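In defence of the zip-top bag

by Murdo MacAulay
August 30, 2019

My sister gave me a set of glass containers last November, very handsome ones with bamboo lids, and I thanked her and meant it. They live on the top shelf now. When I want to pack fruit for the drive out to the lake, I still reach for the drawer beside the stove and the humble plastic bag with the coloured zipper.

I know what's said about plastic, and I agree with a good deal of it. But the trouble, to my mind, is in the throwing away. A decent bag that gets rinsed, hung over the tap and put back in the drawer can see up to 300 apples through its life, and I have one I'm fonder of than some of my coats. 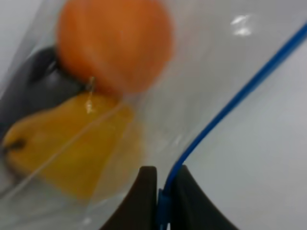
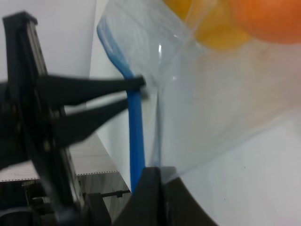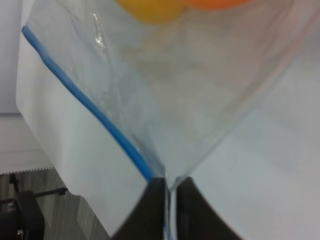 Clear plastic bags, with an orange and a pear in the first picture.

What I like best is being able to see what I've got. My neighbours swear by their opaque lunch tins, and every spring they find a mandarin in there that has gone to its reward. With a clear bag you catch the soft pear while it's still worth eating – over the sink, preferably, with your sleeves rolled up.

And a bag gives way to what you put in it. It'll squeeze into the corner of a cooler beside the cheese, and when the fruit is eaten it folds down flat and goes home in your pocket. I've tried that with the bamboo lids, and my favourite jacket has never hung properly again.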